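Civow hand-held gripper: upkeep notes and data card

Maintainer: Padmavathi Gowda
Pad and linkage work: Manikandan Chacko
Last revised: February 2020

Scope

These notes cover the finger pads, link arms and bushings of the Civow hand-held gripper, and how the state of those parts is recorded alongside the data. Trigger wiring and battery care are in the Nultham bench manual. The camera mount has its own file, mount.txt, in the same folder.

The release holds 1611 episodes. Each episode points to one row in pads.csv, so that anyone training on the data can sort by pad condition.

Parts

Each finger has a pad block, a link arm and a bracket. The pad block takes two screws from the narrow face. The link arm turns on a metal bushing pressed into its rounded end. Left and right fingers are mirrored and the parts do not interchange. Spare pad blocks are kept in the drawer marked Eltus, left and right in separate bags.

Pad check

Check the pads at the start of a session and again after every 60 episodes. Lay the gripper over a plain, light surface with the fingers open. Look at the inner faces first, then the lower corners, where the lining starts to lift. Dust alone is grade 1. A ragged lip or a lifted corner is grade 2. Bare block showing through the lining is grade 3, and the pad comes off before any more recording. 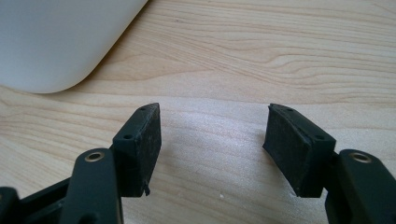 Fig. 1. Fingers open over a wood tabletop. Both linings carry dust; the left has a frayed flap at its lower corner, the right an uneven lip. Grade 2.

Grade 2 pads may be used for rigid objects. Do not use them for cloth or thin film. A loose flap can be trimmed flush with a sharp blade, but do not pull it; the lining tears upward from the corner and takes the adhesive with it.

Replacing a lining

1. Power off and open the fingers by hand.
2. Remove both screws and slide the pad block off.
3. Peel the old lining and clean the face with isopropyl alcohol. Let it dry.
4. Apply the new lining from the tip down. Press for 60 seconds.
5. Trim the edges, leaving no overhang at the lower corner.
6. Refit the block. Tighten the screws evenly until snug.
7. Close the fingers on a sheet of paper and pull. If it slips on one side, reseat that block.

Bushings

Wipe with a dry cloth. No oil: it migrates to the pads. If a link arm has side play you can feel, replace the arm and bushing together. Subbarao Acharya replaced the right arm at episode 2295 of the raw log. Raw numbering runs higher than the release numbering, and the mapping is in index.csv.

Fields in pads.csv

pad_set: integer, goes up by one at each lining change
grade_left, grade_right: 1 to 3
arm_changed: 0 or 1
checked_by: initials
note: free text, often blank

Known problems

Pad set 8 was logged with the left and right grades swapped. The file has been corrected, but copies downloaded before the fix still carry the error.

Grades were given by eye. Dzintra Rimkutė graded the early sets more strictly than the rest of us did later, and those rows have not been regraded.

Send corrections to the Rajan issue tracker under the label "pads".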